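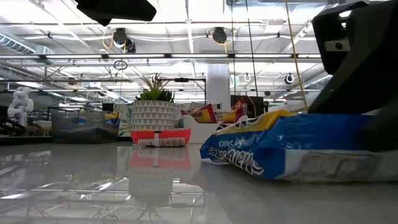
How much should we set aside for spare fingers and pads on a two-finger gripper in the first year?

Plan on 16 per cent of the gripper's price, and order the first set of pads with the gripper so you aren't waiting on the post.

kirodia_bench wrote:
Thanks, that's the line I was missing! We're a small packing outfit and I've got 3087 pounds left for the gripping end once the arm and table are paid for. Quotes need to be in by July. We handle crisps, noodles, sachets, all the crinkly stuff, and I can't wait to get going.

Massawe replied:
Lovely project. My only worry is that you'll blow the lot on one gripper. Buy the plain one, keep 196 back for test stock (you'll get through a surprising amount of noodles) and put the rest into lighting. Shiny wrappers under strip lights gave us more trouble than anything mechanical.

plelelard replied:
Don't agree on lighting, sorry. We bought lamps first and then moved the whole cell — money gone. A matt mat for the tabletop costs next to nothing and I'd try that before anything else.

Massawe replied:
Fair point about the mat, I'd forgotten how cheap they are. I'd still keep a lighting line in there, even a small one.

kirodia_bench wrote:
Mat added to the list! Ramen packets are what I'm most keen on, as they're stiff in the middle and floppy at the corners.

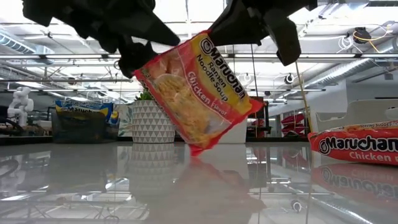 Chicken ramen, held between both fingers above the table.

Saodah Sutanto replied:
Love it. Price up suction as well before you sign though. Flarnmont quoted us for cups and fingers together and the pair came in under what we'd allowed for fingers alone. Ask what the delivery time is on spares too, ours was 6 weeks.

plelelard replied:
Suction on a crinkled bag? Good luck. Ours leaked on every fold and the pump was noisy enough that we ate lunch outside.

Saodah Sutanto replied:
Depends on the cup. The soft ones with the bellows are a different animal, ask for a loan set and try them on your own bags.

kirodia_bench wrote:
Will ask for the loan set tomorrow morning, and I'll put the full costings up here once the quotes are back.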